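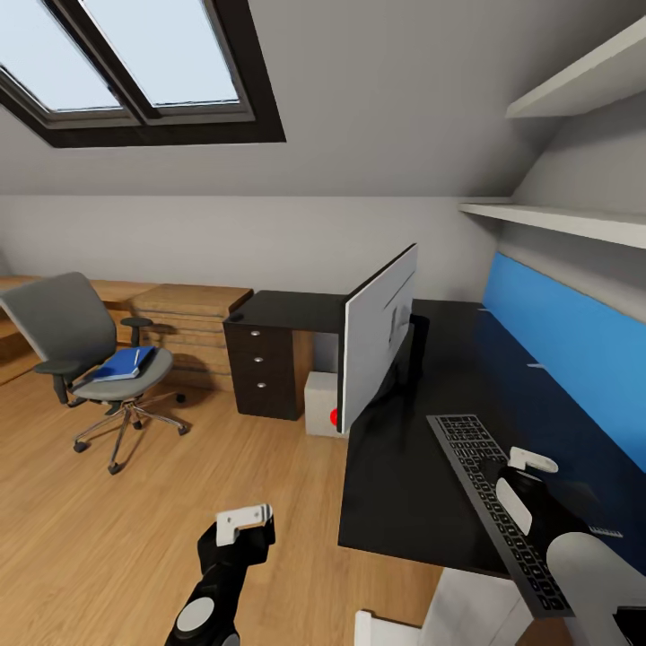 Attic desk, black top, blue behind it. Good light up here for looking at watches.

Okay friends, long one today, so get comfortable! I finally want to talk about wearing one watch for all of January 2023, and picking the right strap for it.

The watch is my Turance hand-winder, number 198 of 322, which I bought from Joelle Saliba after she'd let me try it on at more dinners than I can politely admit to (thank you, Joelle, you are a patient woman).

It came on the factory bracelet, and I do love the look of it, but the clasp only has 3 little adjustment holes and my wrist swells like bread dough by the afternoon. So off it went.

First I tried the Janstead canvas. Comfy from the very first morning, sporty, maybe a touch too thick under a dress shirt — I kept catching it on my cuff and muttering.

Then Georges Najjar talked me into an Azar calfskin in a warm tobacco brown, and oh my goodness. The dial looks creamier next to it, the lugs look slimmer, and I've worn it 13 days running.

Somebody asked about the crystal. I rub mine with a Clarix cloth when I wind it in the morning, and that's the whole routine. There's one small scratch near the four and I've made my peace with it.

Next up I'd love to try something in dark green, maybe with cream stitching, if I can find one in a short length. If you've got a small wrist and a strap maker you trust, send me the name, please and thank you!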